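Spent part of the weekend on next year's equipment budget for our picking cell at Vurnis. Posting my working here in case it helps anyone else who has to put one of these together. September 17, 2023, so prices will date.

First thing. The arm is the line everyone looks at, and we already have one. What I'm asking for money for is everything that hangs off it or sits under it.

Cables first. The dress pack on a wrist that turns all day is a wearing part and I now budget for it like one. Last year I put down nothing for it and had to take it out of the travel money.

Gripper fingers next. We had two quotes, from Plimport and from Pavach. Plimport want 127 pounds a finger, Pavach 113. Pavach take longer to deliver, so I've gone with Plimport for the first set and Pavach for the spares.

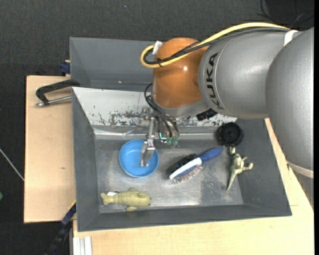 Bins. Please don't buy the expensive ones. Ours get scraped and I've stopped minding. I've asked for two more in the same size so we don't have to redo the collision model.

Test objects get their own line too. Bowls, brushes, soft toys, that sort of thing. It's small money, but if it isn't written down someone ends up paying for it and never claims it back.

Clamps. We hold the bins to the table with bar clamps. I priced a proper bolted fixture and it came to up to 3000 once you add the machining. Left it out. Clamps will do another year, and I'd sooner have the spare fingers.

Service contract is the one I'm least sure of. Vaughan offer a 48 hour call-out, and the cheaper plan gives no fixed time at all. If we lose a week in December we miss the handover, so I've put in for the 48 hour one and expect to be asked about it.

Things I've left out on purpose: a second arm, a new camera, any kind of conveyor. We don't have the floor space or the people to run them yet.

Total goes in on Monday. If you've budgeted for cables on a similar setup, I'd like to know how often you swap them - my figure is a guess from one year of use.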